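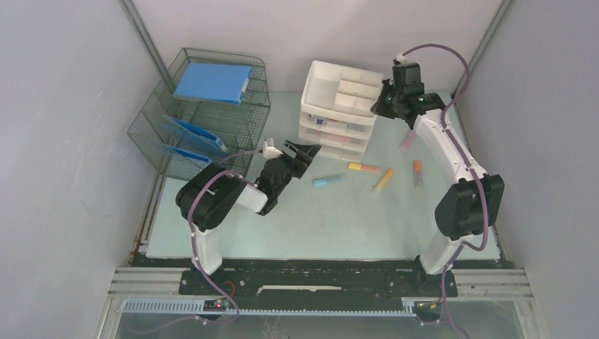

Filed under: Workplace & Standards

Ullness revises record retention rules for small offices

2018-07-18

The Ullness district records office has published a revised retention schedule for small businesses, replacing rules that had stood unchanged for 20 years. The new schedule takes effect in November and applies to any firm that keeps paper accounts, personnel files or delivery records on its own premises.

The main change concerns the storage period for routine invoices. Under the old rules, all invoices were kept for 8 years regardless of value. The revised schedule sets a single threshold of 200 in local currency. Invoices below that amount may be destroyed after five years, provided the matching ledger entry is kept. Invoices at or above the threshold stay on the longer period.

Personnel files are treated separately. A file must now be kept for eight years from the last day of employment, where the previous text counted from the date of the last entry. Svetozár Kubíček, who led the drafting work at the records office, said the old wording had produced inconsistent results. "Two employees could leave on the same day and have files that expired in different years," he said. "A late address change was enough to move the date."

The schedule also sets out how papers are to be arranged. Each folder must carry the record class, the year of closure and the year of permitted destruction on its front edge. Folders of different classes may share a drawer or a shelf but not a binder. Mixed binders already in storage do not have to be taken apart, but no new material may be added to them after the effective date.

Scanned copies are accepted in place of paper for invoices and delivery records. They are not accepted for signed contracts or for personnel files. A scan must be legible at original size and must include the reverse of any sheet that carries writing, stamps or signatures. Firms that destroy paper after scanning must keep a destruction log listing the record class, the date range and the name of the person who carried out the work.

Reaction from businesses has been mixed. Radek Krajčí, office manager at Danko, a plumbing supply firm in Stindness, said the invoice threshold would free a good deal of shelf space but that the labeling rule would take time to apply. "We label on the tab, and the tab is on the side," he said. "Everything closed before this year would need a new label if the rule reached back that far."

According to the published text, it does not. Folders closed before the effective date may keep their existing labels — the front-edge format is required only for folders closed afterward. Folders that are reopened for any reason count as new and must be relabeled when they are closed again.

The records office will check compliance as part of its ordinary inspections. A first finding results in a written notice and a period for correction. The schedule does not introduce any new fines, and the existing ones are unchanged.

The neighboring district of Somgate uses a separate schedule and is not affected. Firms with premises in both districts must apply the rules of the district where the paper is physically stored. Printed copies of the schedule are available at the records office counter in Ullness during opening hours.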